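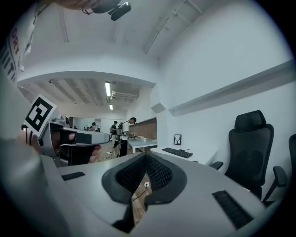

Progress report to the funder
Hand-held gripper data collection, second reporting period
Prepared by Korport for the El Khatib Fund
Sun 19 November

1. Purpose of this report

This report covers work carried out since the June report under the El Khatib grant. Most of it deals with a fault in the Zoker hand-held grippers that interrupted recording and affected part of the material already collected. The Fund was told of the fault by telephone when recording was suspended. What follows is the written account required under the grant agreement, together with the revised schedule and a request for a change to one budget line.

2. Position at the end of the period

The project has recorded 2311 demonstrations of everyday handling tasks at the Amcombe site. Of these, 37 have been withdrawn from the training set for the reasons given in section 4. The remainder have been checked and accepted.

Recording is again under way at Amcombe, although at a reduced rate while the replacement parts are fitted. No one was seriously hurt. One operator reported a pinched finger, received first aid on site and returned to work the same day.

3. The fault

Two separate problems were found, and it took us longer than it should have to recognize that they were separate.

The first was mechanical. On several units the return spring behind the trigger had weakened, so that the jaws did not open fully when the operator let go. Operators adapted to this without reporting it. They pushed the jaws apart with the free hand between tasks, and the pinched finger occurred during one of these adjustments. The operator had placed a fingertip between the jaws while the trigger was still partly engaged.

The second concerned the recorded jaw width. The software takes a reading of the fully open position at the start of each session and measures everything else against it. Where the jaws had not opened fully, that reading was wrong, and each later value in the session was shifted by the same amount. A robot arm trained on these recordings would close too early or too late on the object. This was first noticed at the bench, when the arm repeatedly crushed a paper cup it had handled without trouble the week before. The arm was stopped by the person supervising the test and was not damaged.

For two days the crushed cups were treated as a fault in the arm. Staff replaced a cable and reinstalled the control software, neither of which made any difference. The link to the grippers was made only when the first aid entry was read alongside the test log.

4. Effect on the recorded material

All sessions recorded after the last known good inspection were reviewed. Opening readings were compared with the figure measured on each unit when new. Where the two disagreed by more than the permitted margin, the demonstrations were withdrawn. This accounts for the 37 noted above.

We considered correcting the affected recordings by calculation, and decided against it. The spring did not stick by the same amount each time, and on some units the reading drifted within a single session. The withdrawn files have been kept in a separate folder and are clearly labelled, in case they are of use in testing the new software check.

5. Action taken

Recording was suspended at Amcombe on the day the cause was identified and resumed after 10 working days. During that time:

All grippers were taken out of use, opened and inspected. Weakened springs were found in 5 units.

The 5 units were tagged and locked away. They will not be used again until the springs have been replaced and the units tested by a second person.

The session software was changed. It now refuses to start if the opening reading falls outside the permitted margin, and shows a plain message telling the operator to stop and report the unit.

The operator instructions were rewritten. Fingers must be kept clear of the jaws at all times, and a jaw that does not open on its own is to be treated as a fault.

A short check was added to the start of every shift. The operator squeezes and releases the trigger, looks at the jaws and signs the sheet.

The jaw padding and mesh covering were also looked at during the inspection. Wear was within normal limits and no changes are proposed.

6. Reporting by operators

The project team accepts that the mechanical problem was visible to operators well before it was known to management. Those interviewed said that they regarded a slow jaw as a nuisance of the tool and did not wish to hold up the session. Several had not been told that units could be swapped. The induction talk covered how to hold the gripper and how to label a recording, and said very little on what to do when the equipment misbehaved. It has been revised, and all current operators have attended the new version.

Fault reports are now read at the end of each day by the site supervisor — previously they were collected weekly.

7. Schedule and budget

The suspension has moved the end of kitchen and desk task recording back by three weeks. The bench trials that depend on it will move by the same amount. The final delivery date in the grant agreement is unchanged, as there was some slack before the evaluation stage, but that slack has now been used.

Springs of a heavier grade have been ordered and will be fitted to every unit, including those that passed inspection. We ask the Fund's approval to meet this cost from the travel line, where an underspend is expected. No increase in the total grant is sought.

8. Matters still open

The supplier has not yet told us whether the weakened springs came from one batch. We have also not settled how often the springs should be replaced in normal use; for now they will be inspected monthly. Both points will be covered in the next report, along with the results of the repeated cup test.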